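3.2 Household packaging and what residents do with it

The survey covered two districts, Geddes and Clolbridge, which share a collection contractor but differ in how packaging is put out. In Geddes, clean plastics go into a separate sack collected every second week. In Clolbridge, residents carry them to street containers. Both districts take mixed waste from the door. We received 538 completed questionnaires and followed these with 35 home interviews, carried out by Vratislav Zeman and the second author.

The questionnaire asked residents to name the packaging they were least sure how to sort. Bottles and cardboard boxes came up rarely. People had handled these items for years and the rules for them had not changed. The doubtful items were light, small, or made of more than one part: yogurt pots with foil tops, drink cups with sealed lids, padded envelopes, foam fruit nets, and cartons with plastic windows. Several residents wrote that they sorted these differently from one week to the next, depending on how full the mixed waste bin was.

The interviews gave a clearer view of where the decision is made. Most people did not decide in the kitchen. Packaging was opened wherever the contents were used, and it often stayed there until someone tidied the room. By then the nearest bin was usually a general one with no separate section. A resident of Clolbridge told us that she sorted everything from the kitchen with care but had never thought of the bedroom bin as part of the same system. Others said much the same about bathrooms and home offices.

Lids were a second point of difficulty. The Geddes leaflet, printed under the name Grallar, asks residents to remove a film lid completely and place it with the plastics. The Clolbridge leaflet does not mention film lids. In both districts people tended to leave a lid hanging on the cup, and some believed that pulling it off would make it too small to be sorted at the plant. We did not test this belief. The plant operator, Flullamura, accepts cups with or without lids but records them under different headings, so the two districts' returns for December cannot be compared directly.

Foam nets and sleeves were treated as general waste by nearly everyone interviewed. Those who kept them did so for reuse, mainly to protect glasses or ornaments in storage. Figure 2 shows two kinds of packaging discussed in this section.
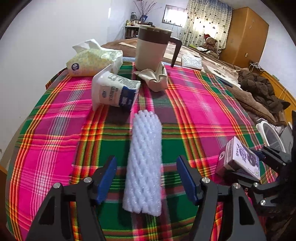
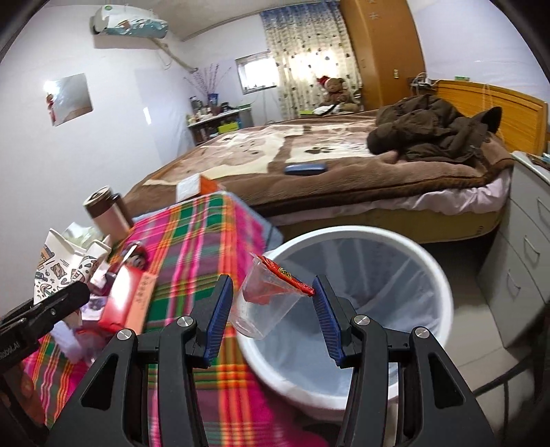 Figure 2. Light packaging in the home: a white foam mesh sleeve (first picture) and a clear plastic cup with a red film lid (second picture).

Would a second bin in each room raise the amount of plastic sorted?

The interviews suggest it would help in rooms where packaging is often opened, but many residents said they had no space for one, and a single small bag emptied into the kitchen sack was the arrangement they preferred.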